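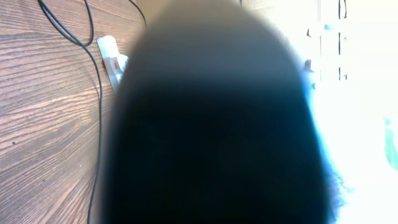

2021-07-08

I have been told, again, that my desk would be fine if I bought something for the cables. This time it was Þórarinn, who came for coffee, looked at the table for a bit and sent me a link to a thing called the Dostetti before he'd got his coat back on.

It's a tray. It screws to the underside of a table and you lay your wires in it. The reviews are ecstatic. One man says it changed how he feels about mornings. I don't believe him.

My trouble with cable tidying is that it assumes you've finished. You clip everything down, you wind the spare length into a neat bundle, and then a week later you want the lamp on the other side and have to undo the lot. I know this from the Clellero clips I bought in June. Sticky-backed, 2 to a packet, guaranteed to hold on any wooden surface. One let go overnight. The other is holding on very well, in a spot where I no longer want it, and I'm fairly sure it will take the finish with it when it goes.

I'm not having screws in this table either. It's the one piece of furniture I like. The grain goes all over the place, long wavy streaks of dark and light, and a thin black cable lying across it doesn't bother me half as much as a plastic channel would. Cables at least look like what they are.

The Tazi people sell a fabric sleeve, which I'll admit I considered. You zip two or three wires into it and get one fat wire. I'm not sure what has been gained there, apart from a zip.

What I've done so far is pull out every lead that wasn't plugged into anything, which got rid of more than I'd like to say, and wipe the wood down. I used the Serov oil, the one that claims 500 wipes' worth of protection. I'd like to meet whoever did the wiping.

There are still little dark specks in the surface that won't shift. Might be the wood, might be me.

Þórarinn has since written to ask if I ordered the tray - I said I was thinking about it.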